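4.2 Proximity and litter in the breakout area

Keane and Spanos argue that a bin within arm's reach of a seat keeps the floor around it clean. We are not persuaded. Their 2,742 entries come from self-report diaries, and few people record the wrapper they dropped. Our walk-throughs at the Kultmont office were modest (16 visits over six weeks in March and April), but they looked at carpet, not at recollection.

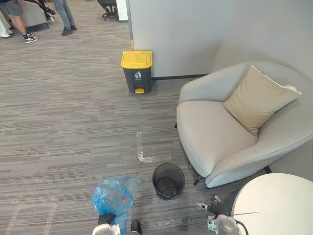
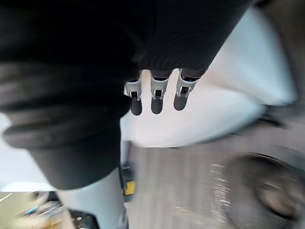
Figure 6. Breakout area, Kultmont office. First panel: armchair, lidded bin, mesh wastebasket and plastic debris on the carpet. Second panel: close view with a white surface behind.

The mesh basket is empty and the clear wrapping lies beside it. One case proves little, and we cannot say who left the plastic or when. It does sit awkwardly with the claim that distance is the governing variable. The yellow-lidded pedal bin, also near the chair, fares no better as evidence. Whether the colour of a lid matters, as the Cistow guidelines assume, remains untested.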